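Notebook, August, second entry on the glue

Picked up after lunch. Morning went on cleaning the clamps and arguing about the heat gun, so the useful part starts here.

The claim we're meant to be checking is the one on the Clallitz data sheet, that their two-part ceramic adhesive holds a mended plate through 100 dishwasher cycles. I've been doubtful about that number since it arrived. It's too round. Somebody stopped counting when they got to a figure that looked good on a label, or they never counted and worked backwards from a soak test. The sheet doesn't say what temperature the cycles were run at, what detergent was used, or what kind of ceramic was glued. Stoneware and bone china don't behave the same way in hot water, and anyone selling glue for both ought to know that.

Our own run is at 47 cycles. The machine is the old Atarlow in the back kitchen, on the hot program, with the cheap powder. Two of the Clallitz joins have a brown line coming up along the crack on the glazed side. They still feel tight when flexed by hand, but flexing by hand is a poor test and I don't want it written up as a pass. The Grasso samples look cleaner, though they were mended later and have had fewer washes, so the comparison isn't fair yet. I've said this at the bench already and I'm saying it again in writing so it doesn't get lost when the summary is done.

On mixing: the Grasso instructions want equal parts by volume, and the Clallitz ones want equal parts by weight. These are not the same thing. The hardener in the Clallitz kit is noticeably heavier than the resin, so measuring it by eye in two neat little puddles leaves you short of resin. I suspect half the complaints in the reviews come from that. I also suspect some of the praise comes from people who glued a saucer, put it on a shelf and never washed it.

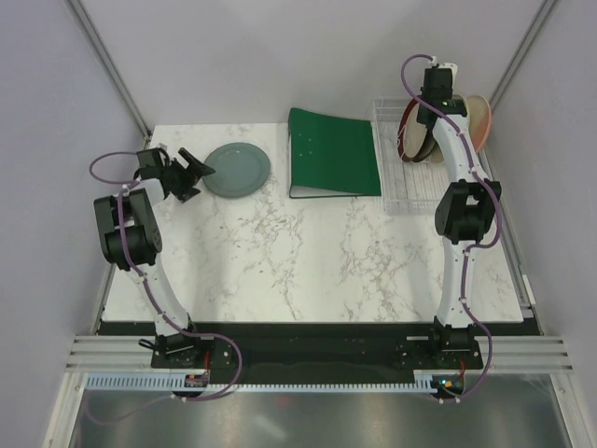

How long should a mended plate be left before its first wash? Three days at room temperature, and longer if the workshop is cold, whatever the box says about overnight.

The overnight figure bothers me. Both makers print it in large type, and both then say in small type that full cure takes longer. Handling strength is not washing strength. A plate you can pick up in the morning is a plate you can pick up, that's all. I pried at an offcut left overnight and the squeeze-out still took a fingernail mark. By the third day it didn't.

Colour is another sore point. The Clallitz resin is sold as clear. It dries with a faint yellow cast, which is fine on cream glazes and ugly on a cool grey or a white. Adding a pinch of dry pigment helps the look, but I can't say what it does to the bond. Menov sell a tinting paste that's meant to be safe with any epoxy. "Any epoxy" is doing a lot of work in that sentence. I've put 3 samples aside with the paste mixed in and 2 without, all from the same box of seconds, and they'll go in the machine once they've had their time. That's too few to prove much. It'll tell us if the paste is a disaster and very little else.

Food safety. I'm still not happy about any of these being described as fine for dinner plates. The wording on the Grasso tube is "suitable for household ceramics", which could mean a lamp base. I wrote to them asking whether the cured glue had been tested in contact with food and got back a paragraph about customer satisfaction. Until somebody sends us a proper answer, our advice on the repair bench stays as it was: mended plates are for dry things and display, and nothing hot or acidic goes on them.

Odds and ends:

Acetone wiped the Grasso squeeze-out cleanly while it was soft. On the Clallitz it smeared, and left a dull patch on the glaze that I had to polish out.

Masking tape across the crack is better than rubber bands for flat ware. The bands pull the rim upward and you end up with a step you can feel.

The sand tray needs sieving. There are chips in it from the last lot and one of them got into a join.

Still to do: weigh out a fresh Clallitz batch properly on the small scale, repeat the brown-line samples, and find out whether the staining is detergent or the glue itself. My money is on the glue, but I'd have said the same before we started, so take that as you like. Machine goes on again at 4.30.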